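What I Eat When I Can't Sleep on the Road

I started keeping a road trip diary the year my knees gave up on long flights, and I've kept it up ever since, mostly in cheap notebooks with coffee on the covers. This past November I drove up to Pratholm to see my old friend Sunita Kapoor, 819 miles door to door, and I came home with almost a whole notebook about snacks. I hadn't planned it that way! I meant to write about the leaves, but I'd missed the leaves by a couple of weeks, and what was left was rain and gas stations.
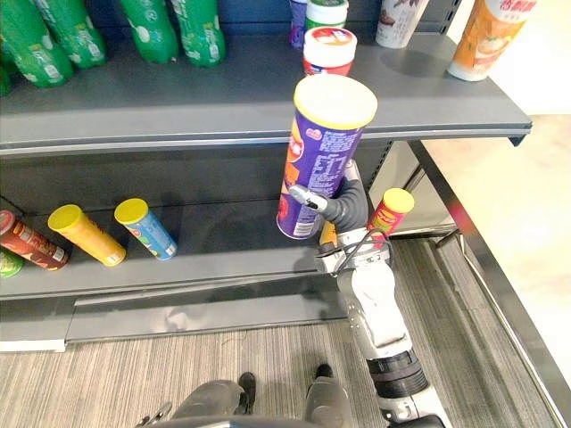
My mother packed our car food in a blue cooler and believed that anything bought on the highway was money thrown out the window. So of course I grew up thinking the store snacks were the real treasure, and I still get a small thrill walking into a place at ten at night with nobody to tell me no. My weakness is anything that comes in a tall can. That purple one with the white lid and the yellow rim would have had me reaching for my wallet before I'd read a word of the label, and I'd have had it open in the parking lot (and regretted it by the next exit, because I never remember to buy water).

Sunita is the opposite. She plans. She had three bags waiting on her kitchen counter when I pulled in, one of nuts, one of dried apricots and one of those little sesame crackers she gets from Farina, the bakery by her bus stop. We ate the crackers standing up in our coats, talking over each other, and the nuts came home with me untouched.

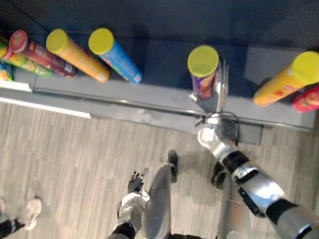 The long way home

I took the old route through Letano going back, partly to avoid the construction and partly for the diner, where I have been ordering the same grilled cheese for 21 years. Leonardo Greco runs the counter there now. He asked after my knees, which was kind, and then he told me the pie was coconut, which was not what I wanted to hear. I had two cups of coffee and a slice anyway. The coconut was pretty good, if I'm fair about it, and I wrote that down so I'd remember next time.

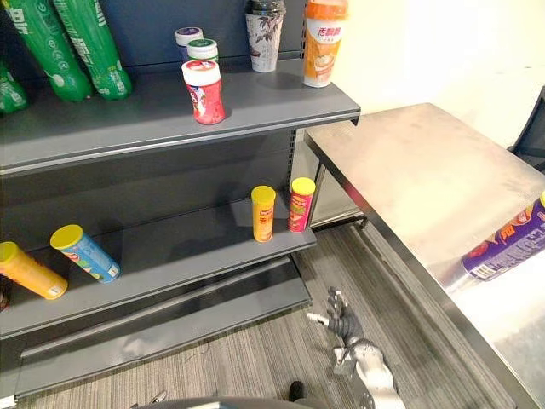 After that it was dark and raining sideways, and I stopped at a motel outside Skandititz with a heater that knocked all night long. I lay there until three in the morning with the notebook on my stomach, eating butter cookies and listening to the trucks. I've slept badly away from home my whole life, and I've stopped fighting it. I get up, I put my sweater on, I have a little something, and I write until my eyes get heavy. 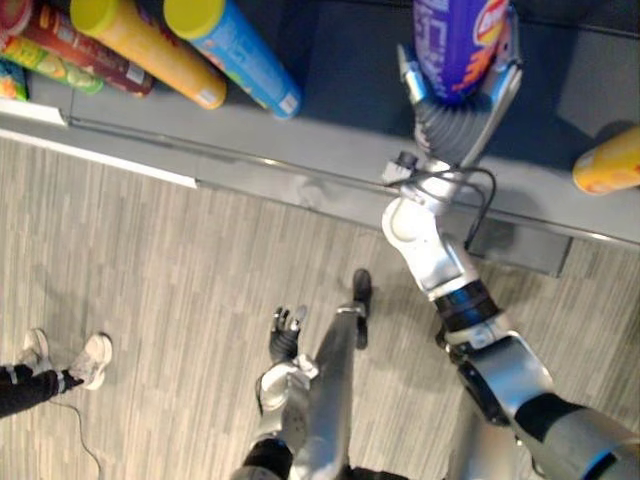

Sunita called on Thursday to ask if I'd gotten home in one piece and whether I'd eaten the apricots. I had, all but a few that got under the seat. She wants to come down my way in the spring, and she's already asking what we should pack, so I suppose we'll have to settle the chips question once and for all. I like them standing up in a can, like the purple one there, where they fit in the cup holder and you can steer with a clear conscience. She likes a bag, folded over with a clothespin. We went back and forth until her tea got cold, and then she had to go let the dog out.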